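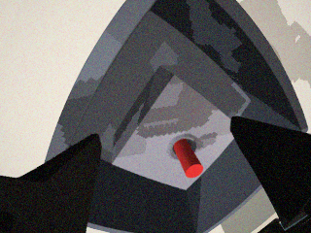
The red peg and its socket in the simulator, seen from between the gripper fingers.

Friday 18th June, and I have finally sent the equipment list off. It took three drafts. The first had everything we wanted on it and came out at far more than Oltov will pay for. The second had no spares. The third is dull but I think it will get through.

The arm is the big item and I haven't argued about that one. Dostden quoted for the arm and controller together, with delivery in September if we order before the end of the month. The gripper is a separate line. Daryna Kushnir wanted the version with force sensing and I wanted the plain one, so we went through the simulator runs together before deciding. Getting a small round peg into a round hole is most of what the job will be, and she has seen more of the failures than I have. The sensing one went on the list.

Fingers I have budgeted at £75 a pair, three pairs. Antoniuk will cut them from our drawing, but they want the drawing signed off first, and the tip shape is still the one from the simulator. I would like another week on that. A sharper tip gets into tight places and I suspect it will also chip.

I put £200 down for pegs and test blocks from Bumport. That may be low. I forgot carriage last time and had to take it out of the cable money.

Still not on the list: a bench that doesn't move, and a guard. The bench can come out of the general budget. The guard can't, and I need to ring Dostden on Monday to ask whether theirs fits our floor plan or has to be made up.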